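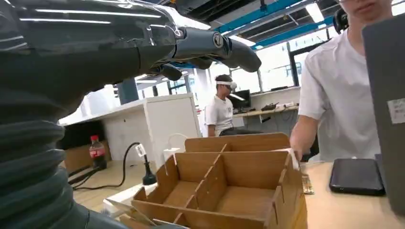
Cardboard organiser box with two dividers.

Sunday, September 25, 2022

I have been using an electrolyte powder on my long runs since April and have now finished the second tub, so I have enough to write down. The product is Husta, the lemon one. I paid for both tubs myself. I am not a dietitian and all of this applies to one runner, male, 69 kg, who sweats a lot and eats badly before races.

The background is cramp. I get it in the left calf, nearly always in the last quarter of anything longer than two hours. I had it at the Gerkcombe trail race last year and walked most of the final descent. Before that I drank plain water and took a gel whenever I remembered. My first change was to Pronance tablets, which fizz in the bottle and are easy to carry. I stopped using them because of the taste, and because the tablets went soft in their tube over a warm week and would no longer come out in one piece.

Husta is a loose powder with a scoop. I mix one level scoop into a 500 ml soft flask, put the lid on and shake it. Cold water leaves a few grains at the bottom — they clear if the flask is left to stand while I find my shoes. The taste is mild and more salty than sweet. I can drink it for three hours without wanting to rinse my mouth out, and I could not say that for the tablets.

My routine on a long run day is the same each week. Porridge two hours before, one flask in the last half hour, then two flasks in the vest. I drink a few mouthfuls every 2 km by the watch. This is more often than I used to drink and I suspect it accounts for part of any benefit, so bear that in mind with what follows.

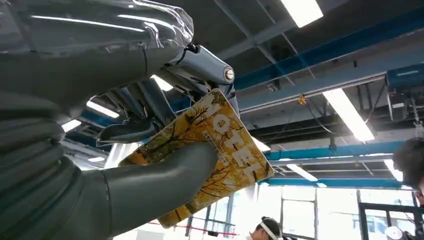 The longest run of the summer was 23 km on the old railway path and back over the hill, on a close, windless morning. I had no cramp. I had a slight twitch in the calf on the last climb, which passed when I shortened my stride. The week after, I did the same route with water only and got the twitch earlier, at the foot of the climb, but I had also slept poorly and started too fast. One run each way does not prove anything. I intend to repeat it when the weather is cooler.

Weight loss over the run was less than I expected. I weigh myself before and after with no clothes on and write both figures down. On the hot days I was still finishing light, so I now carry a spare sachet and refill at the tap by the church.

Stomach: no trouble at one scoop. At two scoops in the same flask I felt slightly sick and did not try it again. 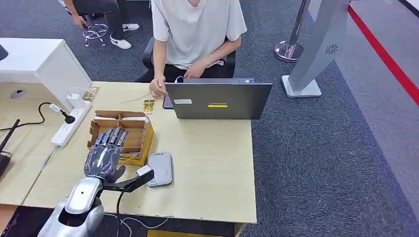 Photo: Kiani

Some practical points. The tub is wide and too big for a kit bag, so for races I measure single scoops into small bags and fold them over twice. Label them. White powder in an unmarked bag is a poor thing to hand to a marshal. The scoop sinks to the bottom of the tub in transit and has to be dug out with a fork. The soft flasks need washing the same day, bite valve included, or the lemon stays in them for good.

On food, I still take a gel at the hour mark. The powder has very little sugar in it and will not replace what you burn. I worked out that I get through nearly 2000 calories on the hill route, and no drink I could stand to carry would cover that.

I have ordered a third tub, the unflavoured one this time, and will use it through the winter block. I also want to try it in warm water for the early starts. If the calf behaves I will enter Gerkcombe again in spring.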